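Wallpaper on a small room, large print or small?

tamsin_k
doing the back bedroom, its tiny. partner wants plain, I want big red flowers on a pale ground. Fullis has one I love, 319 for what we need. will it close the room in??

gluepot
Plain. Big print in a small room gives me a headache, sorry.

Olmedo88
disagree w/ gluepot. small prints look busy, big ones calm down after a week. Just do all the walls, one feature wall looks like you ran out of money

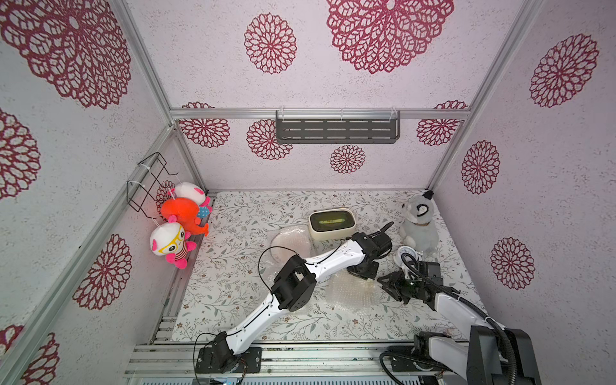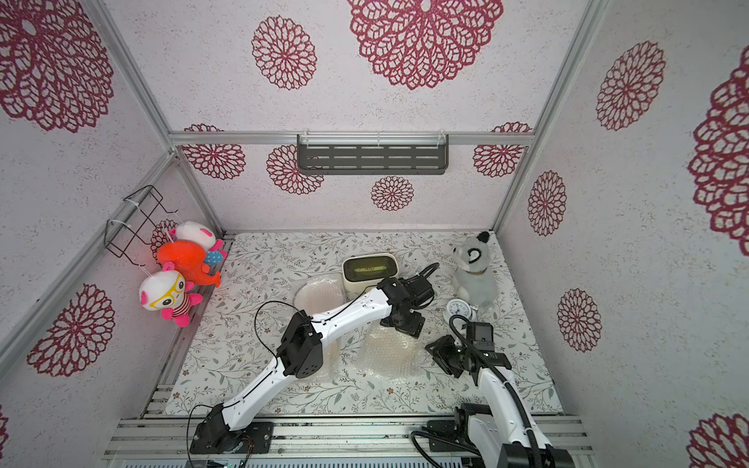 dark red flowers on a pale background, more than one wall

gluepot
ok thats bolder than I pictured. Still no. And matching a repeat that size, you waste half a roll every drop

Olmedo88
not half. Order one extra and start in the corner behind the door

tamsin_k
I like it! ceiling too or is that nuts

hallway_projects
Did a ceiling in March with the Clesumell paste. Never again. neck hurt for days and two strips came down overnight. Got quoted 811 to have it done and shoudl have paid it

Olmedo88
Clesumell is fine if you let it soak, everyone rushes it

hallway_projects
I soaked it. 10 minutes like the bucket says

gluepot
paint the ceiling. please

tamsin_k
ok walls only, ceiling painted off white. ordering a sample from Fullis tonight, will tape it up and see if he notcies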